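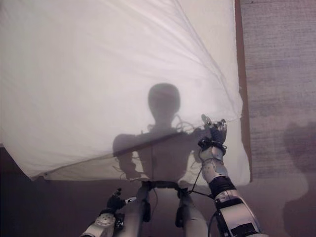 Re: [humanities-ug-research] Transcript conventions for student-edited oral histories
Date: June 4, 2022
From: Research Programs Office, Lukbridge

Replying on list as the same query has come in from another campus. The original message is quoted in part, with answers underneath each section.

> We are taking on undergraduate research assistants over winter to
> edit the regional theatre interviews in the Farías collection. The
> transcripts were produced in Tostska and are readable, but the
> speaker labels drift whenever two people talk over each other. Do
> you have students correct the export, or go back to the audio and
> re-segment?

Re-segment, at least for any interview with more than one narrator. We tried correcting exports in the first round and abandoned it. A wrong speaker label in Tostska carries its time code with it, so if you fix the label in the exported text file the project file still holds the old boundary, and the next export puts the error back. The Flemton interviews were handled that way and the deposited text and the project files now disagree in places. We have not finished reconciling them.

The procedure we use now:

1. The student opens the project file, never the export.
2. Overlap is marked as its own segment with both speaker codes, separated by a slash.
3. Anything under a word long (mm, yeah, a laugh) is left inside the main speaker's segment unless it answers a question.
4. The export is generated once, after the second listen, and is read-only from then on.

Item 3 is a local decision and you may want it otherwise. For anyone working on conversational analysis it throws away evidence. Our users are mostly theatre historians and they asked for cleaner text.

For scale, the Flemton set is 124 interviews. The portion that has been fully re-segmented comes to 1295 segments, and those are long ones, as most of the narrators were asked open questions about touring and left to talk.

> Second question. How much editorial authority do you give students
> over subject headings? Our library wants everything drawn from its
> own list. The supervising academics want the students to propose
> terms as part of their research training.

We do both, in separate fields. The library's list supplies the subject field and students may not add to it. A second field, labelled "proposed terms", is free text and belongs to the student, whose initials go against each entry. The supervisor reviews it at the end of the placement and can put terms forward to the library.

Our controlled list runs to 770 terms and is thin on stagecraft. It has a heading for costume but none for wardrobe maintenance, dyeing or quick changes, and it runs lighting design and lighting operation together. Most of the useful student proposals have come from those gaps. Some have been adopted. Others were declined as too narrow, but they stay in the free-text field and are searchable, so the work is not lost.

One caution. If the proposed terms are going to count towards assessment, write down beforehand what is being assessed. In the first year we had students adding a dozen near-synonyms to a single interview on the understanding that volume would be rewarded. The marking guide now refers to the justification note – a short paragraph per term, citing time codes – and ignores the number of terms.

> Third, credit. Should the students be named as editors in the
> catalogue record, and if so does that require a separate release
> form?

Yes to the first part. The record has a contributor field and we use the role "transcript editor". On the form, our ethics office took the view that the narrator's consent covers the recording and its description, and that naming a student is a matter between the student and the university. So there is a one-page agreement, signed at the start of the placement, giving the form of name the student wants used and a contact address that will outlast their enrolment. Students can opt to be listed as "student editor, Lukbridge" and a few have.

Please check this with your own office. The wording of our agreement depends on how our intellectual property policy treats coursework, and paid assistants come under a different clause from students enrolled for credit. If your cohort is mixed you will probably need 2 versions.

> Lastly, if anyone has a style sheet they are willing to share we
> would be glad to see it.

Ours is being revised. The current version predates the re-segmenting procedure and says the opposite of what I have written above under item 1, so I would prefer not to circulate it. The revised one should be ready in August and I will post it to the list as plain text. In the meantime the sections on false starts, place names and inaudible passages are unchanged, and I can send those separately to anyone who writes to me off list.

A question in return. Has anyone found a reliable way of citing a time code in an undergraduate thesis when the audio has been re-mastered since the transcript was made? The offset in our re-mastered files is constant within a tape side but changes at the turn, and the citation guide our students follow has nothing on it. At present we ask them to give the segment number as well as the time, and examiners have queried it.

Undergraduate Research Coordinator (Humanities)
Research Programs Office, Lukbridge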